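Stomel: a word list for things that come in boxes

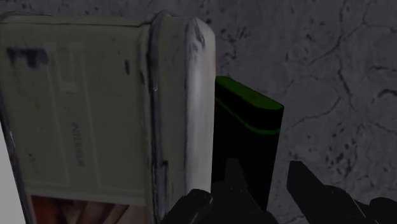 A carton with some miles on it (rendered).

Stomel is a plain-text list of household packaging words, with short definitions and the other names people use for the same thing. It exists because Ikhsan Sitompul and Mawar Purba spent most of one March arguing over whether a carton is a box. The argument is preserved in notes/carton.txt and has not been settled.

Version 2 has 577 entries. Version 1 had 561. If you were hoping for faster growth, please see the section on contributing.

What's in the folder

words.tsv: the list, one entry per line, tab separated
regional.tsv: who says "tub" and who says "pot," as far as we know
dropped.txt: words we took out, with the reason, or at least the mood
notes/: longer discussions, read at your own risk

Columns in words.tsv

term: lowercase, singular. Yes, even "scissors pack."
meaning: one sentence, up to 200 characters. The limit was brought in after the original entry for "sachet."
also: other names, separated by semicolons
source: where we got it. "Homstead" means the old Homstead store catalogs, "Menon" means the Menon shipping glossary, and "kitchen" means one of us said it out loud while putting groceries away.
sure: yes, no, or mostly

Known problems

Forty of the entries marked "mostly" should be marked "no." We know which ones. We disagree about who is supposed to fix them.

The Homstead catalogs were scanned by someone in a hurry, so a few terms arrived misspelled. "Cannister" has been corrected. "Bosket" was kept for a whole release as a possible regional form of "basket" before Mawar checked the paper copy.

The Menon glossary was written for freight people, who have eleven words for pallet and none for lunch bag. Expect the list to lean that way.

Anything that holds liquid is weaker than it should be. Is a milk carton the same kind of carton as a moving carton? See notes/carton.txt, and bring a snack.

Using it

Open it in any spreadsheet program and tell the program to leave the columns alone. One popular habit of spreadsheets is to turn "6-12 pack" into a date, and then you have a problem in June.

If you load it with a script, the file is UTF-8 with a header row. Empty cells are empty. We used to write "n/a" in them, until "n/a" showed up as the most common kind of packaging in the collection.

Contributing

Send one word at a time with a source. "My uncle calls it that" counts as a source if you tell us where your uncle lives. Brand names are out, including ones everybody uses as ordinary words, and we have heard the case for changing this.

Nekham, our earlier list of knots and string, is no longer maintained. Questions about it go to Ikhsan, who will say he's getting to it.

License

Free to use, copy and change. Credit is nice. Please don't write to ask about the definition of "crate" until version 3.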